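Let the Seams Show
Aksel Bech
January 2026

I grew up in a house where you could tell exactly where the old part stopped. There was a step down into the kitchen, a change in the floorboards, and a ridge under the paint on the hallway wall that I used to run my finger along on the way to breakfast. My parents talked for years about having it smoothed over. They never got to it, and I'm so glad, as that ridge is the part of the house I remember best.

I love a join. I love the place where one thing meets another and you can see how somebody handled it. I love them in buildings and jackets and songs and cities, and I think we've spent far too long, and far too much money, trying to make them disappear. Every kitchen brochure promises a seamless benchtop. Every phone ad has the word in it somewhere. Even airlines want my journey to be seamless, when the best bit of any journey is the moment the doors open and the air smells different!

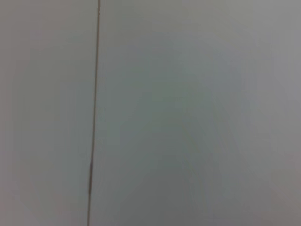 A thin, dark line on pale grey.

Start with clothes, where the case is easiest to make. Turn a decent old jacket inside out and you get an entire education. You find the spot where the sleeve was eased into the shoulder, the extra cloth left in the side seams so it could be let out when the owner got wider, the lining tacked in by hand with stitches that wander a little after the armhole. I own a wool coat from a tailor's called Ostberg that has been let out and taken in again, and the old needle holes are still there in a faint row beside the new stitching. I wouldn't part with it. A cheaper coat, glued and pressed, might look tidier on the first day, but there's nothing in it to alter. When your body changes, that's the end of the coat.

Music works the same way for me. The record I've played most in my life is Zirero, which a friend taped for me when we were both broke, and halfway through the second side there's an edit you can hear. The room changes. The cymbal has a bit more air around it, the singer has moved, and the tempo lifts by a hair. For years I thought it was a fault in my tape. Then I bought the proper release and there it was, same spot, same little lurch. I was thrilled. Two afternoons had been spliced together, and the song is better for having both of them in it. I've since heard a cleaned-up version where the gap has been sanded down to nothing, and I found my attention drifting right at the point where it used to jump.

Cities, though, are where I get really worked up (ask anyone who has walked home with me). The 579 bus runs from the harbour out to Limolside, and somewhere near the old rail yards the street grid goes wrong. Two surveyors, two plans, no conversation between them. Roads that were marching along in straight lines suddenly bend or stop dead, and the leftover wedges of land between the grids couldn't be sold for anything sensible. So what's on them now? A plant nursery. A triangular pub. A tiny park with one enormous fig tree and the best shade in the neighbourhood. All the life in that part of town has collected along the mistake.

There's a plan around to straighten the main intersection. I understand the argument about traffic, and I've been nearly flattened there myself, so by all means put in a decent crossing. But please leave the crooked bit crooked. You could hand a planner a blank sheet and a huge budget and never end up with that fig tree.

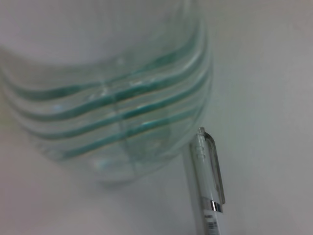
What smoothness costs

I should be fair to smooth things. I don't want a visible join in my bicycle frame if it means the thing will fold under me. I'm very happy for surgeons to be as neat as they like. Anyone who uses a wheelchair or pushes a pram has every right to roll their eyes at my parents' charming step, and a house built now should do without one. A bump that shuts people out is just a bad bump.

My quarrel is with smoothness as a default, as a kind of good manners that everything is supposed to have. When the joins are hidden, you lose your way in. You can't see where the panel lifts off, so you can't get at the fuse. You can't see which paragraph was added later, so you can't tell why the contract argues with itself. I once lived for 14 years with a radio whose case was held together by four fat, obvious screws, and I opened it whenever it crackled. I know very little about radios. The screws were an invitation and I took it, and usually a bit of dust came out and the crackle went away.

The same goes for writing. One of my favourite books is a history of Hjaltested, 722 pages long, begun by a schoolteacher and finished by her niece. The publisher could have hired someone to even out the prose. Instead, the niece simply starts, partway through the chapter on the herring years, in her own voice, with her own opinions about the mayor. She disagrees with her aunt about nearly everything. She says so in the footnotes! It's a marvellous read, and I trust it more than any of the polished histories on the same shelf, since I can see who is talking and from where.

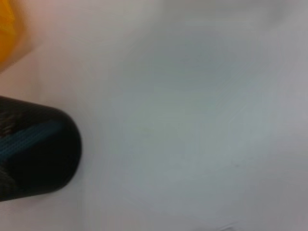 I've been trying to carry some of this into my own work. When I change my mind in the middle of a piece, I leave a trace of the old opinion in, and readers write to me about those passages more than any others. When I patch a pair of trousers, I use thread that shows. Last April I built a bookcase from two lots of timber, one dark and one blond, and spent a whole evening wondering whether to stain them to match. I left them alone. The line runs straight down the middle, and visitors go over and touch it, the way I used to touch that wall in the hall.

Try it on your next walk. Look for the spot where the footpath changes from one decade's concrete to the next, or where a brick wall was raised a few courses and the new bricks came from a different kiln. Look at the shop that used to be two shops. Once you get your eye in, there's hardly a street that won't hold you up for an hour, and I can recommend the triangular pub in Limolside for afterwards.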